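# 7 Where Things Live

By the time most people reach this chapter they own a working arm, a drawer of screws that fit nothing, and a strong belief that the next job is software. The next job is shelving. An arm built on a kitchen table or in a shared workshop spends its life reaching for objects, and it reaches far better when those objects have an address.

The Minum arm from Chapter 6 can lift 800 grams and place it within 10 mm of where you asked. Both figures are pleasing on a bare bench. Put the same arm in front of a real shelf, with a beam overhead and an upright on either side, and it will find all three before it finds the object. The Cevberg workshop, where most of the builds in this book were put together, went through 300 cable ties and one perfectly good wrist joint learning this.

We shall begin with soft goods, which are the worst. A box has corners. A tin has the decency to stay the same shape while you look at it. Bubble wrap, cloth and foam do as they please, and a grip routine tuned on tins will close on them with great confidence and come away with very little.

Before writing any code, do the job by hand, slowly, and note what each hand is up to. You will find that one of them does nothing but hold things still. Beginners leave this hand out of the design, and then spend a month wondering why their single gripper pushes the work round the shelf.

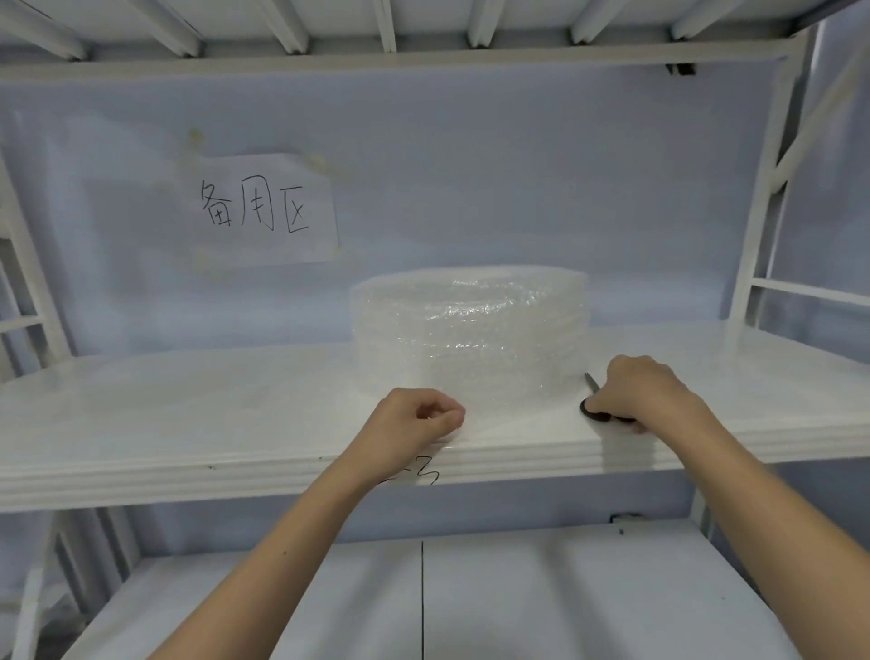

**Figure 7.1** Bubble wrap on the middle shelf: left hand pinching the front edge, right hand holding the scissors. The label behind reads 备用区, "reserve area".

Section 7.1 sets out the shelf and its labels. Section 7.2 adds the holding hand, using the Saavedra clamp if you have one and a bulldog clip if you have spent the money already. Cutting waits until Section 7.4, after the chapter's only page on emergency stops. Please read that page first.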